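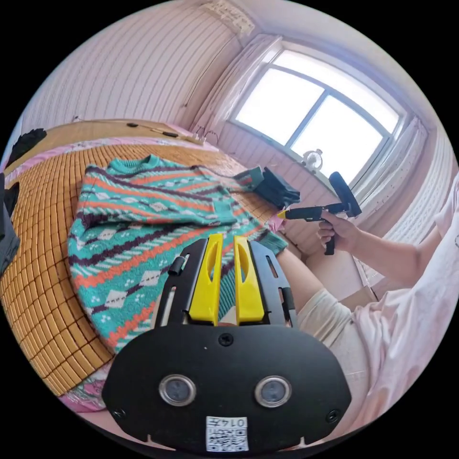

Strickpullover auf dem Bett, zwei handgeführte Greifer, Blick vom linken Greifer aus.

Darnine: Wäsche falten, von Hand vorgemacht
README, Stand 12. November 2025

Inhalt
90 Episoden aus 12 Wohnungen, aufgenommen mit zwei Handgreifern ohne Roboterarm. Gefaltet werden Oberteile und Hosen, meist auf Betten.

Was man davon erwarten darf
Wenig, solange niemand die Griffe auf einem echten Arm nachfährt. Ein Mensch dreht das Handgelenk, wie es ihm passt, und beugt sich notfalls übers Bett. Ob ein fest montierter Arm dieselbe Bahn schafft, prüft der Datensatz nicht. In der Projektskizze von Akwood steht »direkt übertragbar«. Diese Formulierung haben wir nicht übernommen.

Bekannte Mängel
- 19 Episoden ohne brauchbare Pose des rechten Greifers
- Greiferöffnung vor Februar anders skaliert, siehe Changelog
- Fehlgriffe sind nicht annotiert, eine Erfolgsquote lässt sich also nicht angeben
- Dicker Strick ist selten, dünne Baumwolle überwiegt

Aufteilung
20 Episoden sind für den Test zurückgehalten. Sie stammen teils aus denselben Wohnungen wie das Training. Gute Testwerte sagen über fremde Zimmer nichts aus.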